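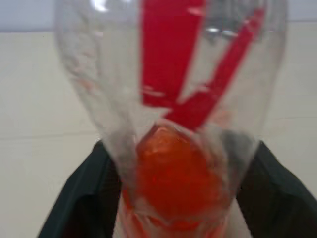 Figure 5. Clear plastic bottle with red marking, narrowing toward the neck.

Packaging Basics, Unit 8: Sorting Clear Bottles
Instructor: Frøydis Solberg, Room 342

Colorless plastic is kept apart from tinted plastic at the sorting table. Printed areas and caps are recorded separately – a clear bottle with red print is still entered as clear. Faint ridges and creases in the wall do not change the category.

Students will record the following for each bottle:
Body color
Print color, if any
Shape of the shoulder and neck
Cap present, absent or uncertain

Entries are made on the Golter sheet in pencil. Bottles from the Famham collection are returned to their crate before the end of the session. Completed sheets are due Monday.

Reading: Bustamante, chapter on rigid containers.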